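Notebook, Mudstead bench room
13 Mar 2026

Humidity cabinet, third attempt at a stable 33%

Picked up from the last entry. The Naylor cabinet still reads high on the lower shelf with the magnesium chloride tray in place. Upper shelf is fine. Target is 33% RH at 25 C, and the upper probe sits within one point of that once the door has been shut overnight. The lower probe settles at 37 and stays there.

Started by swapping the two Kanar probes. The offset did not move with the probe. Lower position reads high with either one, so I am treating it as a real difference in the air and will stop blaming the sensor. Both probes were checked over sodium chloride slurry in the small jar at the same temperature, against 75. One gave 75.2, the other 74.6. Good enough for this work. Readings are in the log sheet and I won't copy them all out.

Salt tray looked wrong when I pulled it. There was clear liquid standing over most of the surface with the solid underneath, and the solid had caked into one piece. It should be a wet slush with crystals showing through. With a layer of liquid on top the surface can drift away from saturation while the bottom is still fine. Poured off the excess, broke up the cake with the spatula, added 252 g of fresh salt in portions and stirred until it would not level out. It warms when you add the dry material, so it went back in only after an hour on the bench with a lid over it.

Pieces for the sorption series are grouped by color, tan and dark, all round and flat. Standing them on edge leaves both faces open to the air, and I would like to keep that orientation inside the cabinet if a rack can be found that doesn't take up water itself. Clear plastic rail is the first candidate. Needs a blank run: rail alone, weighed in, weighed out. 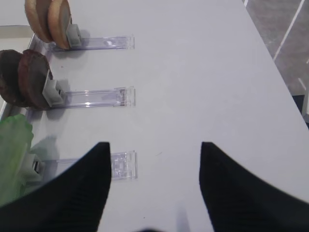
Door seal

Checked with a strip of paper at points all the way around the door. Pull is firm along the top and the hinge side. Along the bottom edge the strip slides out with no drag for a length wider than my hand, toward the latch corner. The gasket has taken a set there. This would account for the lower shelf on its own, with the room at 48% today.

Cleaned the groove, turned the gasket end for end, pressed it back. Better, with some drag everywhere, but the corner is still weaker than the rest. Ran a line of closed-cell tape behind the gasket at that corner as a stopgap. New gasket requested from Pratar. They want the profile as well as the cabinet model, so I cut a short piece from the old spare and traced it onto the order form. Keep the spare. It is in the drawer under the balance, in the bag with the hinge screws.

Fan

The circulation fan was set to low. I don't remember doing that and there is no entry for it. On low there is almost no movement at the lower shelf: a thread hung from the shelf wire stays vertical. On medium it swings. On high it swings hard and the balance drifts if the door is opened with the fan running. Left on medium. Anyone who changes it, please write it down with the time.

Gave the cabinet 3 hours at medium with the tape in place and the fresh salt. Lower probe came down to 34.5, upper 33.4. Still falling slowly when I stopped logging by hand. Kanar logger is left on for the night at ten-minute intervals, file name is the date plus "seal".

Weighing procedure

The scatter in the September series bothers me more than the cabinet offset does. Going back over those sheets, the repeat weighings of one dish spread by almost as much as the daily change we were trying to follow. Three things to fix.

Dishes were handled with bare fingers. Forceps from now on, for blanks as well.

The order of weighing was always the same, top shelf first. Any drift in the balance over the session ends up looking like a shelf effect. New sheet has a shuffled order for each day, printed in advance. Follow the printed order even when it's inconvenient.

Time out of the cabinet was not recorded. I tried a dish of dried starch on the open pan today and it gained steadily from the moment the draft door closed. After 10 minutes the gain was large enough to be mistaken for a day's uptake at the low humidity. Lidded dishes cut that down to almost nothing over a normal weighing. So lids go on inside the cabinet, before the dish comes out, and come off again only after it is back on its shelf.
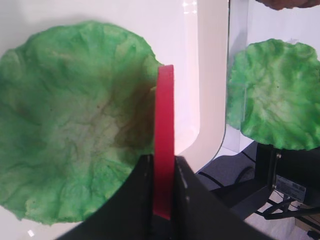
Lids add mass, and with the glass dish the total creeps toward the upper part of the balance range. Not a problem for the readout but it does mean the check weight should be nearer the real load. Used the 100 g weight today. It repeated well, five placements, last digit moving by two at most.

Static is still a nuisance on the plastic dishes. Readings wander for half a minute after placing. The ionizer helps, then it stops helping once it is dusty. Wiped the needles and the settling time came back down. Suggest glass only for the 33% condition and leave the plastic for the 75% jars, where it behaves.

Curve fit

Refit the September data with the first two days dropped, when the cabinet was plainly not at condition. The full log has 1,107 points; dropping those days takes out mostly readings from the steep part, which is unfortunate for the rate but does not touch the plateau. Plateau value comes out slightly lower than before. The rate constant is now poorly pinned and I would not quote it. It needs a fresh run with a cabinet that is already at condition before the dishes go in.

The old spreadsheet also had dry mass taken before the final desiccator weighing for one of the trays. Corrected in the new copy. The old copy is kept, renamed with "do not use" at the front.

Open

Read the overnight log, both probes, before opening the door.
If the lower shelf is under 34, start the rail blank and the glass dish blank together.
Stir the salt again at the end of the blank and note whether liquid is standing.
Gasket from Pratar, no delivery date yet.
Desiccant in the big jar is past its color change, needs an oven cycle.
Second thread for the upper shelf, to compare air movement.

Mudstead bench room notebook | Contact: bench room desk | Back to top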